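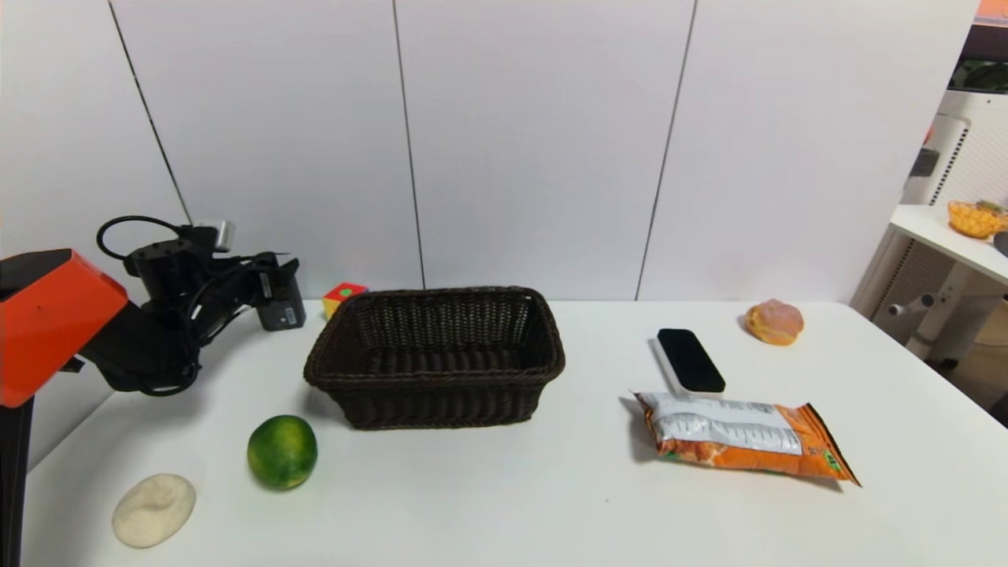
4. Reproducing the Sterton pick-and-place result

Read this section before you run the benchmark. The method paper behind Planeline reports 80 percent success on mixed household items. We have not matched that figure on our own bench, and you should not assume you will. The steps below give you a fair test of the method on your own arm, with your own objects.

4.1 Before you start

You need a calibrated arm, a head camera, a wrist camera, and the Rusu policy server running on the same network. Section 3 covers calibration. If your last calibration was in January and it is now June, do it again.

CAUTION: Keep hands off the table whenever the arm is enabled. The stop command in the Planeline window does not replace the hardware stop button.

4.2 Setting out the table

1. Clear the table and wipe it down.

2. Place the target basket near the middle, within easy reach of the gripper. It must be empty at the start of every trial.

3. Set out objects of different shapes and stiffness. A lime, a puzzle cube, a bun and a flat bag of snacks make a reasonable spread. The paper leans heavily on rigid boxes, and a score earned on boxes tells you little about a bag lying flat.

4. Leave a finger's width of clearance around each object for the first run. Crowded layouts come in 4.4.

Note: The paper says object positions were "randomized" and does not say how. Write down your own method. If a person is choosing the spots by eye, call it that in your log.

4.3 Checking the wrist view

5. Open the wrist stream in Cimier and move the arm to the pre-grasp pose.

6. Confirm that both fingers are in view and that the object you named in the prompt sits between them. A second object behind one finger is acceptable and worth testing. The authors claim the policy ignores it. In our runs it sometimes did.

7. Check the image for blur. Large print on a label may be readable while small print is not. Do not use prompts that depend on small print, such as a product name on a bottle, unless you can read it in the stream yourself.
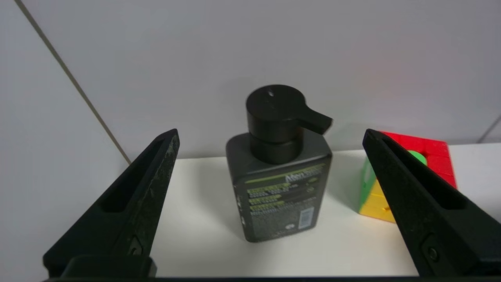

8. Save one still from each camera before you press Run. You will want them when you argue over a failed trial.

4.4 Running the trials

9. Set the trial count to 57. This is the number used in the paper, odd as it is, and a different count makes the comparison harder to defend.

10. Allow 2 attempts per trial. Score a success only if the object is in the basket and the gripper is open and clear of it.

11. Log first-attempt and second-attempt successes separately. The published table adds them together, and we suspect this accounts for a good part of the headline number.

12. Repeat the whole set with the objects pushed close together.

CAUTION: Do not retune the grip force between trials. If you must change it, discard the set and start over.

4.5 Reading your results

Planeline prints one overall percentage at the end of a set. Ignore it until you have looked at the scores by object. Send logs with both camera streams attached; a bare percentage will not be added to the results page.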